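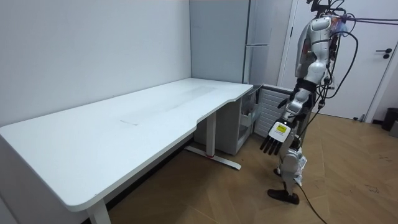

Humanoid and desk in position, one arm lowered at the side. Keep the tabletop clear before a wiping task.

Household Task Demonstrations: Tips for Operators
Plinine Training Rooms, Flavadside
Prepared by Meenakshi Srivastava
Revised 2023-09-16

These tips are intended for operators who demonstrate household tasks to a robot, either by guiding the arms by hand or by remote control. They supplement the safety instructions issued at induction and do not replace them. Operators who have not completed induction may observe but may not take the controls.

Preparing the desk

Clear the tabletop completely before a wiping task. Cups, phones and notepads belong on another surface, outside the reach of both arms. Look across the top from a low angle, as faint gray smudges on a white desk are difficult to see from directly above. Decide in advance whether an existing mark is part of the task. If it is, leave it alone until recording begins and enter it on the session sheet.

Desks with a curved or cut-out front edge require additional care. A cloth pushed straight along the edge will drop over the curve and may pull the hand down with it. Demonstrate these sections slowly, with the stroke running from the edge toward the middle of the desk.

Check that the desk does not rock. Press on each corner in turn with an open hand. A desk that moves under a person's hand will move under a robot's hand, and the resulting recording will be of little use.

Cloths and cleaning products

Use a flat cloth folded once. Thick cloths bunch up under the fingers, and very thin ones slip out of the grip. The Nambiar room keeps a supply in two sizes; the smaller size is preferred for desks and the larger for kitchen counters.

Dampen the cloth at the sink and wring it out thoroughly. Spray bottles are not to be used within reach of the robot. Water must not run down the hand into the finger joints. Should this occur, stop the session, dry the hand with a paper towel and report the matter before continuing.

Paper towels tear easily and should be reserved for tasks that specifically call for them.

Managing cables

Walk the full length of every cable before the robot is powered. Hanging cables should have enough slack for the arms to reach their farthest working position, but should not fall between the arm and the body. Move each arm by hand through the planned motion once and watch the loops at the shoulder.

Cables on the floor should lie on the side away from the operator. Do not tape a cable flat across wood-look flooring; the adhesive leaves a residue that collects dirt. If the residue is already present, rub it with a soft cloth and a little cooking oil, then wash the area with mild dish soap and dry it before anyone steps there.

Do not step over a raised cable while carrying anything.

Demonstrating by hand

Hold the arm at the forearm and at the wrist. Never guide it by the fingers or thumb. Stand to the side, with both feet on the floor, and move at the pace of a person wiping a table without hurry.

Begin each demonstration from the same rest position, with the working arm straight down at the side. Pause there for a slow breath, start the motion, and return to the same position at the end. Recordings that begin in the middle of a stroke will be rejected at review.

Use long, overlapping strokes. Short scrubbing motions are acceptable for a dried spot, although they should be recorded as a separate task. If the cloth slips, continue to the end of the stroke before correcting it. A corrected slip is useful material and should be marked as such on the sheet.

Demonstrating by remote control

Sit where the whole desk is visible. Operators tend to lean forward as the task becomes difficult, and the robot's reach changes accordingly when a body-tracking controller is in use. Set the chair height first and leave it.

Approach the surface in two stages: lower the hand to a short distance above the desk, stop, and then make contact lightly. Pressure should come from the downward motion of the whole arm. Bending the wrist to gain pressure lifts one side of the palm and leaves a stripe that has not been wiped.

A second person must be present at the stop button throughout. This person does not handle cloths, answer the door or use a phone during the session.

Session length and records

A desk-wiping set consists of 13 demonstrations. Operators should rest after each set, and should exchange roles with the person at the stop button when both are qualified. During the most recent review, 300 recordings from the Zivov desk series were examined and 274 were accepted. Most of the rejected recordings had an inconsistent starting position or a cloth left on the desk from the previous attempt.

Write the set number, the task name and the cloth size on the sheet before beginning. Notes made afterward from memory are frequently incomplete – particularly in respect of slips and restarts.

Care of the room

Sweep the floor before the first session and again at the end of the day. Grit carried in on shoes scratches the planks and works its way under the robot's feet. Use a soft broom or a dry microfiber mop. A wet mop is suitable only when the robot has been powered down and all floor cables have been lifted.

Dark scuffs on light flooring can usually be removed with a clean tennis ball or a white eraser. Rub gently along the direction of the plank. Colored erasers may leave a stain.

Keep the door closed during sessions. Cloths should be hung on the rack provided, not over a radiator, and washed without fabric softener, as softener leaves a film that smears on white surfaces.

Wastebaskets are to be emptied by the last team in the room. Food may be stored in a refrigerator if it is labeled with a name; unlabeled items are removed at the end of each week.

Questions concerning these tips, and requests for replacement cloths, may be directed to Tarun Kushwaha in room 113. The next revision is planned for November – suggestions from operators are welcome before then.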